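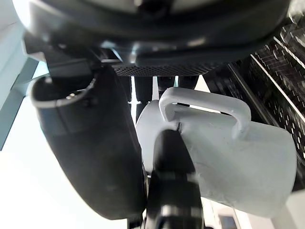 Nov 5, 2024

**Menport shared kitchen – progress report to the Lodach fund**

The evening cooking course is running again after the April break. Two groups meet each week, and the second is full. We have spent 300 dollars of the grant, all of it on ingredients.
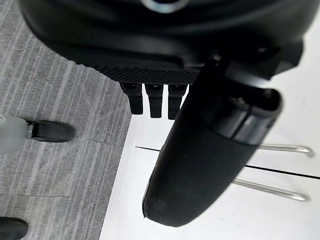
Charmaine Hendricks asked that the beginners' group stay small, as people got little time at the stove last term. We have capped it.

Ngubane still supplies our vegetables. Prices went up in the fall – we changed three recipes to stay on budget. 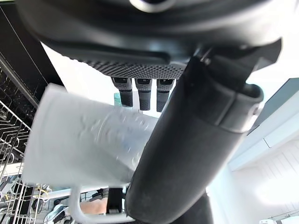 *Menport, fall term*

Next steps:

- sign the Clatine lease
- print the recipe booklet
- book four guest cooks for spring

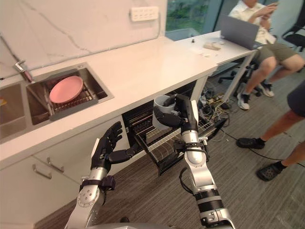 *Sink with drying rack and pink plate*

The lease is the only item running late. Maëlle Bouchard will send the signed copy with the next report.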